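Batch freezing dal: does the tarka go in before or after?

Guduvus
I cook 885 g of red lentils on a Sunday and freeze it in 200 g tubs. With the tarka stirred in first, the cumin tastes flat after a month. Anyone freezing the base plain?

Hivoven
Plain, always. Fry the spices while the dal reheats. Garlic is the main culprit, it goes bitter in the freezer.

Tyagi
Disagree on garlic. Mine is fine for 2 months if it's cooked pale gold and no further. Raw or browned garlic is a different matter.

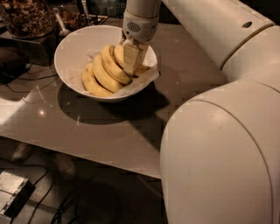

Cumin does fade, I'll grant that. I use whole seed in the base and add a pinch of ground on reheating.

Cotari
What's the water ratio? Red lentils keep thickening once frozen, and a stiff dal dulls everything.

Guduvus
Three to one by weight. Sets like putty overnight.

Cotari
Then loosen it with boiling water and salt it again — you're probably tasting under-seasoning.

Hivoven
Salt won't bring back cumin.

Cotari
No, but try it on one tub before changing the whole batch.

Guduvus
Will do one tub each way this week, same pan, same salt by weight.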